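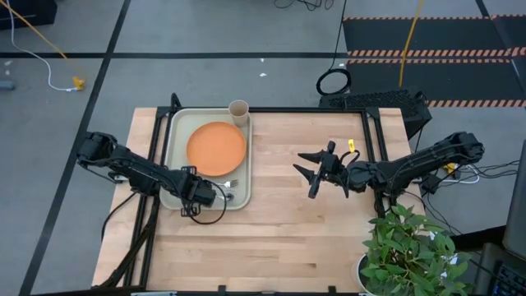 I have had the Sunum pair on trial for 40 days now, and I owe Attila Bíró an apology for saying I'd send it back in a week.

Sunum is the two-arm kit from Vorkis, sold over here by a shop in Plosville that answers the phone, which already puts it ahead of the last lot. You get two arms, two grippers, a great deal of cable and a manual of 238 pages, of which I have read the bits with drawings.

My test job is clearing up after lunch. Plate, cup, cutlery, tray. The plate is fine if you come at it from the rim. Paper cups are a matter of grip force, and the default setting is meant for something sturdier, possibly a brick. Turn it down before you do anything else. Forks remain my enemy. A fork lying flat gives the fingers very little to get hold of, and the left arm will hover over one like a man choosing a chocolate.

Teaching it is pleasant enough. You move the arms through the job, save it, do it again. Vorkis suggests 200 goes per task. I got bored at half that and the results show it.

Grumbles: the gripper cable hangs lower than I'd like and wants a clip, and the software forgets my home position after every update - two so far since February.

Price is 2,000 for the pair. Katalin Szabó says the Dinsa is cheaper, but she has only the one arm and washes up by hand.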